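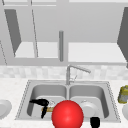
Lerport, 6th May

Reading time: 2 min

Cananora Ridge Track: frequently asked questions

How long is the walk?
The standard itinerary covers the full ridge in 14 days, including two rest days. Daily stages are listed in the track notes. Walkers may not combine stages 3 and 4, as the only reliable water between them is at Özkan Hut.

What is the highest point?
Flimix Saddle, at 2356 m. It is crossed on day nine. The climb from the valley floor gains 526 m on formed switchbacks, with loose rock on the upper section.

What level of fitness is required?
Moderate to high. You should be able to carry a full pack uphill for six hours on consecutive days. No ropework is involved.

Can I cook at the huts?
Yes. Each hut has a sink and bench space. Bring your own stove, fuel and cookware. Grey water goes down the sink only after straining; food scraps are carried out.

Is the water treated?
No. Boil or filter all tank and creek water. Tank levels are not guaranteed after January.

Are fires permitted?
Not at any point on the track, including at designated campsites.

What happens if the saddle is closed?
Closures are decided by the track manager, Fadime Bayram, and posted at the hut below the saddle. Parties wait there or return by the valley route. Unused hut nights are credited, less the booking fee.

Can I change my start date?
One change is free if requested in writing before the permit is issued. Send changes to Selim Uçar in the bookings office with your permit application number and party size.

Are dogs allowed?
No, other than accredited assistance animals.

This site uses cookies to remember your preferences. Accept | Manage settings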